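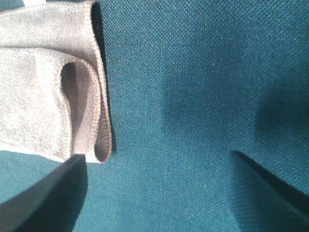

**Mending talk, Damura library, 20 min plus questions**

Hi everybody, thanks for coming out! Quick show of hands: who's got a bag of clothes at home waiting to be fixed? (wait, let them laugh) Mine sat in the closet from July until last week, so you're in good company.

**Start with the hole story**
- The elbow on my green sweater, and how I glued it. Yes, glued. Pass the sweater around.
- Glue went stiff, then cracked in the wash.

**Darning, the short version**
- Run your stitches 3 rows past the thin spot, on every side
- Leave little loops at the turns, wool shrinks!
- Don't pull. I always pull.

(Slow down here, I rushed this bit in Hukov and lost the back row.)

**Thread**
Match the thickness first and worry about color later. I keep 5 colors in a cookie tin and the gray one gets used up way before the others.

**Try it**
Hand out needles, 2 per table. Blunt ones for knits. Collect them before the coffee break, and mention the swap table by the door.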